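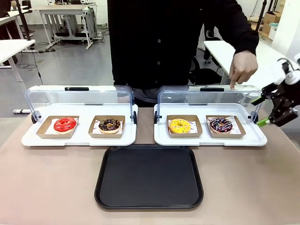 How often do you need to rebalance twin carburetors on a classic race engine?

Before every event, and again if you have had either carb off, changed the linkage, or let a friend "just have a quick look" at it. A set that was perfect in September will have drifted by spring, even if the car has done nothing but sit under a sheet.

What follows is how I do it on a small four-cylinder engine with a pair of side-by-side constant-depression carbs, the kind with a piston, a needle and a little pot of oil on top. If you have one big twin-choke sidedraft, most of this will be useless to you, though you are welcome to stay.

Before you touch the carbs

Most carburetor trouble is ignition trouble wearing a hat. Set the valve clearances, clean and gap the plugs, and check the timing. Then look at the points, if you still have points. I lost most of a practice day at Clernlow swapping needles in and out of a car whose condenser was dying, and Malachy Mac Giolla, who was parked next to me, watched the whole thing over a cup of tea before asking if I'd tried another condenser.

Check for air leaks too. With the engine idling, spray a little carb cleaner around the manifold gaskets and the throttle spindles. Keep it well away from the distributor and the exhaust, and have the extinguisher where you can reach it. If the idle changes, you have a leak, and no amount of screwdriver work will cure it. Worn spindles are the usual culprit. Rebush them or buy a rebuilt pair, and come back when your wallet has recovered.

What you need

An airflow meter, either the dial type or the one with a float in a tube
A flat screwdriver and two small open-ended wrenches
Damper oil
A feeler gauge
Your valve-cover gasket of choice, as you will notice it's weeping while you're in there

I use a Droko meter that I bought secondhand from Riet Jansen. It has a cracked foam ring and reads a shade low, which makes no difference, as you are only comparing one carb with the other. Some people do the whole job with a length of hose held to the ear. I have tried this. I mostly learned that my left ear is worse than my right.

Step 1: Get it warm

Run the engine until it's at full working temperature and the radiator is hot all over. Give it a brisk rev every few minutes during the job to clear it out, and if it has been idling for ages, stop and let everything settle. Do this outdoors, or with the doors wide open.

Step 2: Check the pistons

Engine off. Take off the air filters or trumpets, lift each piston with a finger and let go. Both should fall freely and land with the same soft click. If one sticks, take the dashpot off and clean it with solvent and a lint-free rag. Don't use metal polish or sandpaper, and don't mix the two dashpots up. They were matched to their pistons at the factory and they hold grudges.

Top up the dampers while you're there. Too little oil and the car will cough when you stamp on the throttle.

Step 3: Disconnect the two carbs from each other

Slacken the clamps on the throttle shaft between the carbs so each one can move on its own. Slacken the choke linkage as well. This is the step people skip, and then they spend an hour adjusting one carb and wondering why the other keeps moving.

Step 4: Balance the airflow

Start the engine. Hold the meter square against the mouth of the front carb and note the reading, then do the same at the rear. Turn the idle screws in small amounts, first one and then the other, until both readings match and the idle is where you want it. A race cam won't idle like a family sedan, so pick a speed it's happy with.

Don't hold the meter on for long. It chokes the engine slightly, and the revs will sag and lead you astray.

Step 5: Set the mixture

Turn both mixture nuts all the way up, then down 2 full turns. That's your starting point. Now work one flat at a time. Use the lifting pin, or a thin screwdriver if the pin has gone missing, to raise the front piston a hair:

If the revs rise and stay up, that carb is rich. Turn the nut up a flat.
If the engine stumbles or dies, it's lean. Turn the nut down a flat.
If the revs rise for a moment and settle back, leave it alone. Really, leave it alone.

Do the same for the rear, then go back and check the front. Then do Step 4 again, because the mixture will have upset the balance. Expect to go around the loop 3 times.

Step 6: Reconnect the linkage

Tighten the clamps with a small, equal amount of free play at each one. I use the feeler gauge. Have someone press the pedal while you check that both throttles open together and that both open fully. Éabha Ó Conaill once ran half a season on three-quarter throttle thanks to a thick floor mat, and was quite cross to find she'd been winning with it.

Step 7: Drive it

Idle settings tell you nothing about what the needle is doing at full song. Do a hard run, cut the engine, coast somewhere safe and pull the plugs. Light tan is good. White is lean, and lean is how pistons get holes in them, so stop and sort out the needles before you do another lap.

Write down your settings when you're done. Mine are in pencil on the inside of the toolbox lid, next to a phone number I no longer recognize.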